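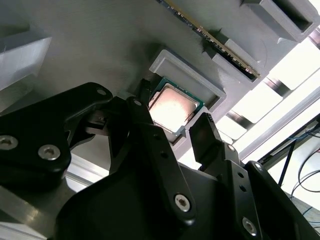 Bristitz students take computer assembly robot to Gulen final

23rd December – A student team from the Bristitz robotics club has reached the final of the Gulen Challenge, to be held in April. Their robot, Elen, has to pick up computer parts, including a processor and a memory stick, from a 3D-printed board.

"The processor is the hard one," said team captain Alina Mocanu. "It can sit at a slight angle in its tray, and the fingers have to allow for that."

The club is seeking 3,000 euros towards travel – 920 has been raised so far. Sponsors should contact club leader Pauline Fairclough.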